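[Flondby-residents] Key return and hook rail, ground floor entry

24 Sep 2025
Posted by: Flondby House Office

Dear Residents,

The Office has received several replies to its notice of March concerning shared keys. The passage most often raised is quoted below.

> Keys to the bicycle room and the laundry are to be
> hung up after use. Keys left on tables or in coat
> pockets will be treated as missing after 2 days.
> It would help if each set could be told apart
> without trying every key in the door.

The Office agrees with the last point. Sets are now kept on a split ring with a black leather pouch, and a small yellow tag stays with the pouch. Residents are asked not to remove the tag or move it to another ring. The pouch is to be hung by its ring, with the keys left on it.

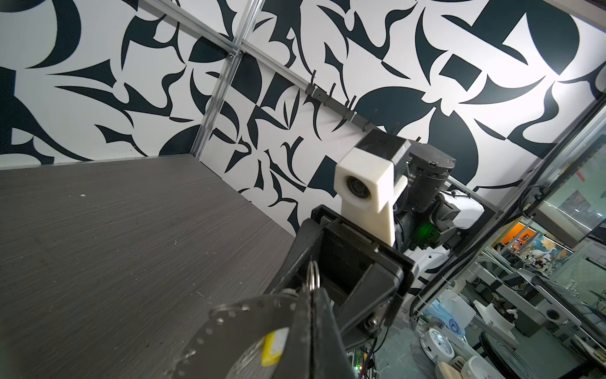

May a resident add a personal key to a shared set?

Personal keys should be kept on a separate ring. A shared set must come back exactly as it was issued, and anything added to it will be taken off and held at the Office.

Replacement of a lost set, including the pouch, is charged at 81 dollars. Sets for the Tuhiwai annex are issued separately and should not be hung in the main building — they open different doors and have been mixed up more than once.

Corrections to the key list may be sent in reply to this message.

Flondby House Office

Related messages
Laundry hours, Tuhiwai annex
Bicycle room: unclaimed locks
Mailbox labels, units 59 and up
Re: Shared keys (March notice)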